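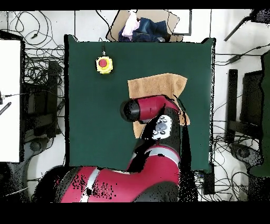 Hernora opens its free towel and linen swap this September

ODANO, August 30, 2018 - Hi, I'm Nithin Chacko, and I run Hernora, the little household linen shop on Varghese Street. I usually leave announcements to a sign taped in the window, but this one is bigger than the sign, so here goes. Starting in September we're running a towel and clothes swap out of our back room, and it's free for anybody who wants to come.

The short version: bring clean towels, sheets or clothes you don't use anymore, and take home what you do need. You don't have to bring something to take something. If you only want to drop off a bag and run, that's fine too (I get it, parking on Varghese Street is what it is).

I got the idea from last winter's drop-off, when we collected 1,928 pieces of linen and clothing and passed them along to families here in Odano. I was thrilled! I was also up to my elbows in towels for weeks. Most of them came in bags, all balled up, and you can't tell a bath towel from a hand towel when it's in a ball. So this time everything gets shaken out flat on a table and looked over before it goes on a shelf, one piece at a time.

Tan towels, by the way, are welcome. People apologize to me for bringing tan ones, as if we only wanted white. A plain light brown towel goes with pretty much any bathroom, and it forgives a lot more than white does. I have tan ones at home myself and I'm not giving them up. 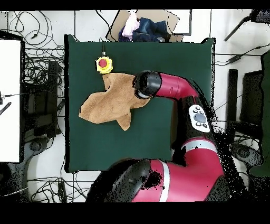
What to bring

Bath towels, hand towels, washcloths, sheets, pillowcases, and everyday clothes for grown-ups or kids. Jeans are always wanted, so if you have a pair that's been sitting folded in a drawer since the last time you moved, please bring them. Same goes for soft pink things in children's sizes, which were the very first items to go last winter.

Please wash everything first and make sure it's dry all the way through, hems included. Thick terry holds water along the stitched edge long after the middle feels dry, and one damp towel can make a whole box smell like a basement. Small stains are okay. Towels with holes go to the animal shelter pile, so don't throw those out either, just tell us at the door.

An open cardboard box is the best thing to carry it all in. Plastic bags slump over and then I'm chasing socks across the floor. If you can fold the jeans and put them in on one side, with the lighter stuff next to them, you'll make my morning.

The folding hour

We're also starting each swap with a folding hour, which I'm probably more excited about than I should be. I'll show the way my mother taught me: lay the towel out, smooth it with your palms from the middle, bring the short ends together, then fold it in from the sides so the hem ends up hidden. It takes two minutes to learn and you'll do it forever. And if yours still comes out lumpy, welcome to the club, I've been selling towels for years and I still have days like that.

You can also practice picking one up out of a heap. It sounds silly, but it's half the work! Pinch it along an edge, lift, and let it hang before you lay it down. If you grab the middle you only get a taller heap.
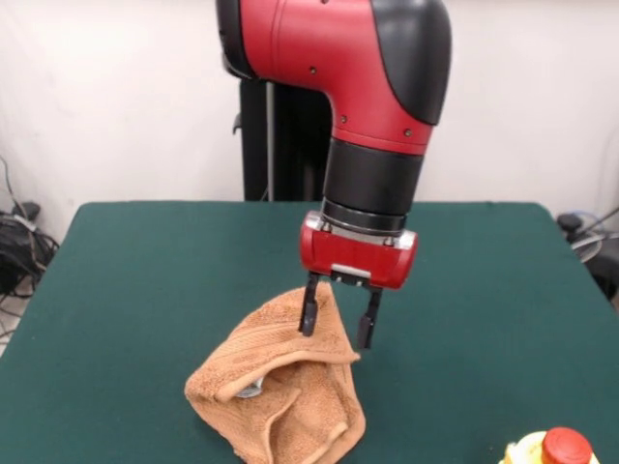
Where, when and how to sign up

The swaps run through September in the back room at Hernora, and the dates will be posted in the shop window and at our register. Come in through the side door. Each swap opens with the folding hour and then the shelves are open to everyone until we run out of stuff or I run out of coffee.

You don't need to sign up for the swap itself. For the folding hour I'd love a heads-up, just so there's table space for you, so stop by the counter or call the shop and ask for Nithin.

Our friends at Cerkano, the laundry two doors down, have kindly offered to wash anything that gets dropped off in less than perfect shape. They've also printed about 500 flyers for us, and if you'd like a stack for your building or your church, I have plenty by the register.

About Hernora

Hernora sells towels, sheets and table linen in Odano, and we do hemming and small repairs in the shop.

Press contact: Nithin Chacko, Hernora, Varghese Street, Odano. Call or come by during shop hours, and if I'm in the back room, just holler.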